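Sun 9 May

# Bin picking, planner side - group report, draft 2

Group: Siriporn Onsri, Luuk Visser, Tamunoemi Ekwueme. Module handbook says keep it short so some of this is in note form. Tamunoemi wrote the perception bit, Siriporn the planner, I (Luuk) did the state machine and most of the typing.

## What we set out to do

Take toys out of a metal bin with the KUKA arm, one at a time, no teaching of positions. Last year's group (the Draltdale code) had fixed approach poses, always straight down. Fine in the middle of the bin, hopeless near the walls. We wanted the approach angle worked out per pick.

## Software layout

Four nodes, all Python apart from the collision checker.

- `segment` - depth and colour in, one mask per object out
- `propose` - masks in, ranked list of grasps out
- `plan` - takes the top grasp, looks for a path, asks for the next one if it can't
- `boss` - the state machine. Silly name, stuck.

Messages between them go over the Garketti bus we inherited. Not our choice, but rewriting it would have eaten the term. Main trouble with it is that it drops old messages silently when a queue fills up. We lost most of a week to that in October, thinking the planner was returning stale paths when it was really `propose` being read late. Queue length is now 1 for grasps and every message carries the scan number. If the numbers don't match, `boss` throws it away and asks again.

## Perception

Masks are good on toys with one plain colour. Worse on anything with stripes or strong patches, which tend to get split into two objects. Tamunoemi added a merge step: if two masks touch and there's no depth step between them, they become one. It fixed most of the splitting. It also glues together two flat toys lying edge to edge, so the threshold is a compromise and we know it.

Shine off the bin walls gives holes in the depth. We don't try to fill them. The bin is a known shape so we just drop in the CAD walls and ignore whatever the sensor says there.

## Planning

First version treated the gripper as one fat box. Safe, but it refused nearly every pick near a wall. Second version has the fingers as seperate thin shapes and the cables on the wrist as a loose sleeve round the joint. Planner got slower but it finds a lot more.

Things that mattered more than expected:

1. Limit on wrist rotation. Without it the planner happily winds the cable bundle up over a few picks. Now there's a cost on the last joint for being far from its start angle.
2. Retreat path is planned BEFORE the grasp is accepted. We used to check only the way in.
3. Retry limit of 3. After that, back to the home pose and rescan.

The final descent is a straight line at low speed, with a force check every cycle. If the force goes over the limit before the target height it stops, goes back up and marks that grasp as bad for the current scan. The mark is cleared on rescan - otherwise `boss` ends up with nothing left to try and sits there.

## Test runs

14 logged runs with the final version, mixed toys, scattered by hand. 3 of them ended early, all with the same fault: `plan` timed out and `boss` didn't treat a timeout as a failure, so it waited forever. Fixed after the last run and NOT retested on the arm, only on replayed logs. We should say that clearly in the talk.

No timing table. The clock on the planning PC was out against the robot controller and we only noticed when lining up the logs. Numbers would be rubbish.

## Still to do

- merge threshold per toy size, not one global value
- replay tool crashes on logs from before the scan number was added
- let `propose` keep working while the arm moves, at the moment it idles
- write up the Lekmont comparision or drop it from the intro (Siriporn to decide)
- final descent section needs a picture in the appendix

## Appendix: final descent
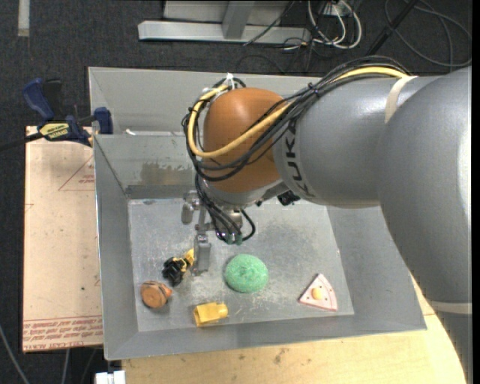

Maarten Baert: Please replay the three failed runs with the timeout fix and put the result under Test runs, even if it's only a line. Also, what does boss do if the retreat path goes bad after the grasp? I can't find that case anywhere in the report.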